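Gripper Comparison for Tabletop Handling: Project Report

Sivaprasad Thomas and Alžběta Šťastný

1. Purpose

The project compared two finger sets, called Modness and Kuvau in this report after the names of their print files, on a two-arm tabletop setup. The task was moving ordinary kitchenware between marked positions. The work began in November and used one arm controller configuration throughout, referred to as Eshun in the logs.
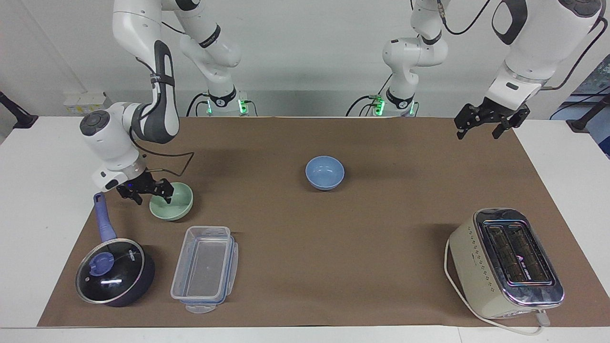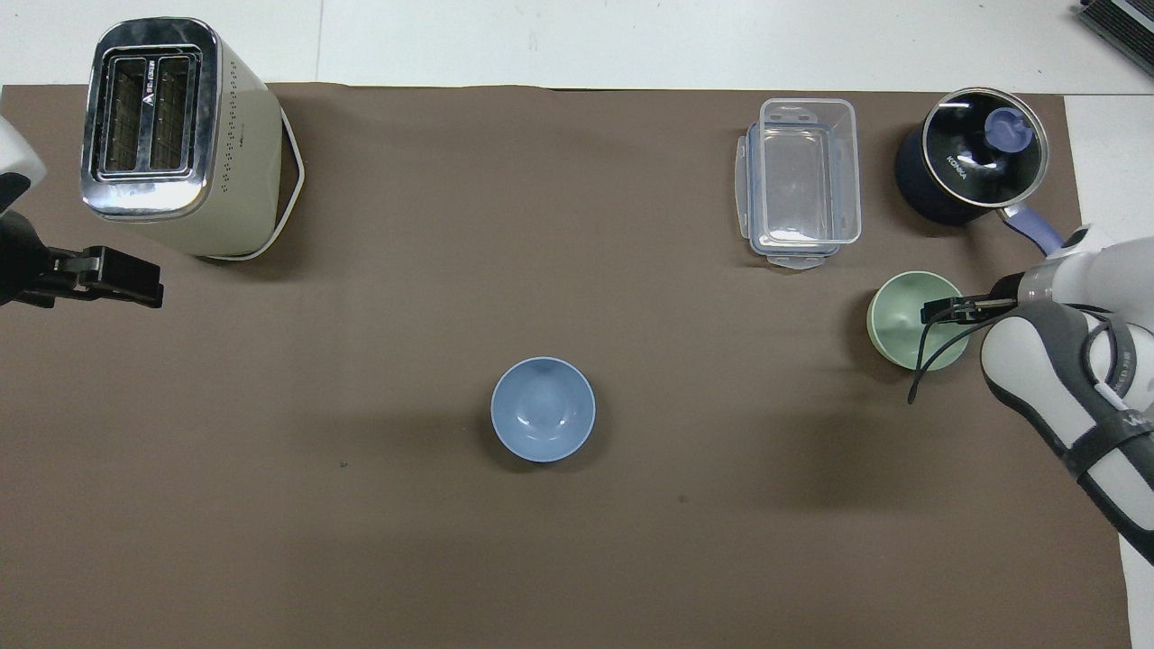

Bowls gave us the clearest difference between the finger sets and were used for most of the analysis. A bowl can be held by closing the fingers over the wall, with one finger inside and one outside, or by pressing on the outside only. The second method was dropped early, as the opening of the gripper was too small for the bowls we had. With the pale green bowl the gripper comes in at the rim, and the cable hanging from the wrist has to be kept clear of the bowl during the approach. The light blue bowl was handled by the same method. Contact depth was set from the rim height and was not changed between finger sets.

2. Setup

Both arms were mounted at the back of the table. Brown paper was laid over the white tabletop to reduce glare and to give the overhead views a uniform background. Start positions were taken from a printed template, which was removed before each run. The layout also included a toaster, a lidded pan and a clear food container. These served as obstacles in the bowl trials and as targets in a smaller series described in section 4.

Joint positions and gripper opening were logged together with the video. The full log holds 3648 grasp records. Records in which the operator stopped the arm before contact were removed before any rates were calculated.

3. Results for bowls

The Modness fingers are thin and stiff. They entered the bowl easily and needed little clearance beside neighboring objects. Their weak point was rotation: when the bowl was gripped away from the side nearest the wrist, it tended to swing during the lift. The Kuvau fingers have a wider pad and held the bowl level more often, but they needed a more exact approach angle. When the angle was off, the outer pad touched the rim first and pushed the bowl away.

Lowering the closing speed to 70 percent of the default setting removed most of the pushing. It made no clear difference to rotation. We had expected grip force to matter more than it did. Above the level needed to lift the bowl, added force changed very little with either set.

4. Results for other objects

The lid knob was easy for both sets. The clear container was the hardest target. Its edges were difficult to locate in the camera image against the paper, and the latch tabs caught the wider fingers on the way down. The pan was lifted by the handle only, and the wrist had to be turned to line up with it. This added up to 2 seconds per attempt. The toaster was never lifted.

5. Camera placement

The fixed view was good for checking finger height above the paper. The head view was better for lateral alignment, but the arm can cover part of the bowl at the moment of contact. Using both views, the operator corrected fewer approaches. We did not test a wrist camera.

6. Remaining work

The runs should be repeated with an operator who did not take part in designing the fingers. A second copy of the Kuvau set, with the pad edge rounded, has been printed and is waiting for mounting screws from the supplier in Pleven. The cable will also be rerouted closer to the wrist before the next series.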